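Notes on the sorter task, week five

28 October 2019

Monday is club night, so this gets written on a Tuesday as a rule, but the building shut early and I have the evening. Most of it is about the sorter task. The line follower people have their own page and can speak for themselves.

For anyone joining the thread now: the club has two teams entering the pick-and-place class in May. Ours is Clarent. The other is Gurkar, which has the better gearboxes and the worse wiring. The task is a child's shape sorter in a grey bin. The arm has to pick up pieces and put them into the matching holes, from a start position the judges choose. Four minutes, no touching the bin once the clock is running. A piece fully seated scores full marks, a piece resting on the board scores nothing, and a piece knocked outside the bin costs you.

We settled the bin in week two and it has not moved since. The walls slope outward, which helps the wrist clear the rim but means a piece pushed against a wall tends to lean. The planner treats the walls as vertical and keeps a margin of 30 mm, which wastes floor space at the top but has not caused a collision. Stojan wants to model them properly. I would leave it until after Christmas.

Lighting has taken more time than anything else. The floor is matt but still gives a patch of glare, and the depth camera reports a shallow dip wherever the patch is brightest. We tried a diffuser made from baking paper (fine, but it sagged), then turned the lamps down and lengthened the exposure. The dip is now small enough that the segmentation ignores it. Dust shows up as single-pixel noise and a median filter removes it. Wiping the bin before each session is still worth doing.

Start layouts are written on cards and shuffled. The board can be at any angle, and pieces may begin on the floor, standing on the board, or in the black part, which is awkward because it reads as a hole in the depth image if the exposure is wrong. Two layouts from the same evening:
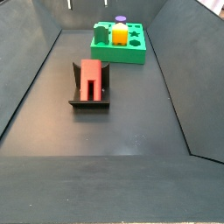
The red bridge piece in its black holder, with the board further back. 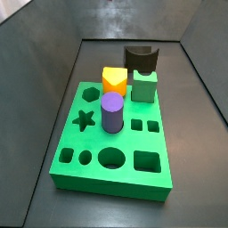
Why not just fix the board to the floor and hard-code the positions of the holes? The rules let the judges turn the board before each run, so fixed positions would be wrong from the first pick. We also tried it in practice, with the board taped down, and learned very little from the results except that the arm repeats well.

What we do instead is find the top face of the board by colour, fit a rectangle to it, and look up the holes in a drawing of the board made with callipers. The fit gives position and rotation. Rotation is good to within a degree on most frames. The failures come when tall pieces hide the back edge, and the rectangle then comes out short by the height of whatever is in the way. The current fix is to fit only the front edge and one side, and take the other dimensions from the drawing. It is slower to write down than it is to run.

A green piece standing on a green board remains a nuisance. Colour alone merges the two. Height separates them, provided the depth image is clean, and so the colour mask is now cut at board height plus 5 mm before anything else happens. Yellow, purple and red have given no trouble.

Some numbers from the log. Since the log was restarted we have made 1,051 pick attempts with the new fingers. Of the misses, 359 were recorded as "closed on nothing", and the majority of those come from two evenings when the calibration file was an old one. I have left them in. The log now writes the name of the calibration file on every line, which it should have done from the start.

Insertion is the weaker half. The approach is to come down until the force reading rises, stop, then search outward in a small spiral. For the cylinder this is adequate. For anything with corners the spiral finds the hole and then the piece catches on the foam because the rotation is slightly out. Adding a small twist of three degrees either way at each step helped. It also made each attempt longer, and a full run is now around 300 seconds against the four minutes allowed. That has to come down by a fifth at the very least.

The motion planning library is Troker, unmodified apart from the speed limits. The gripper plates are the second set cut from Nedeljković's drawing, with the slots widened by half a millimetre so the bolts go in without a hammer. I will put the drawing up when the revision number on it matches the part.

To do before next week:

Spiral step from 0.5 mm to 0.8 mm, and time it.
Test the front edge fit with the board turned past 45 degrees.
New cable clip at the elbow joint.
Stojan Stojanović to send round the card layouts as a file so that both teams use the same set.
Find out whether the judges' lamps are warm or cool. I have written twice.

Gurkar have asked to borrow our bin on Thursday. They can, provided the lamps stay where they are.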